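Maltden Code

The Maltden Code is a set of good-practice rules for robots that take apart and service used computers. It is used mainly by repair and recycling shops, and takes its name from the town where the first version was drafted. The current version has 92 clauses in five parts, covering the work cell, the gripper, handling of boards, recording, and stopping rules.

Background

Early robot cells for computer work were set up under general machine safety rules, which dealt with guarding and emergency stops but said little about the parts being handled. Bent socket contacts were a frequent cause of loss. In a review of 2,000 machines processed at the Drarden works, 871 boards were found to have damage that could be traced to handling. The first draft of the code followed that review.

Main provisions

Power must be disconnected before a gripper enters an open chassis. The arm must approach from a side with no raised brackets where the case allows it, and must pause short of the chassis edge before moving in. An empty processor socket is treated as a protected area - no tool may cross it at low height unless the task calls for it. Memory slot latches may be pushed only along their normal direction of travel.

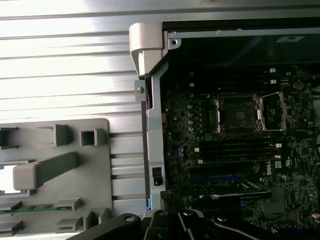 A gripper at the edge of an open computer chassis. The processor socket and memory slots are empty.

Parts that have been removed are to be set down outside the chassis, away from the path of the arm. Plastic trays and covers may be placed on bare metal, but circuit boards need an antistatic surface.

Adoption

Grarard adopted the code in full and requires it of its contractors. Naidoo uses all parts except the one on recording, which it replaced with its own rules. Smaller shops often follow only the stopping rules.

Criticism

Some operators consider the approach rules too slow for bulk recycling, where boards are shredded anyway. A short form for sites handling more than 3,000 machines a month has been proposed but not published.

See also
Antistatic handling
Collaborative robot
Electronics recycling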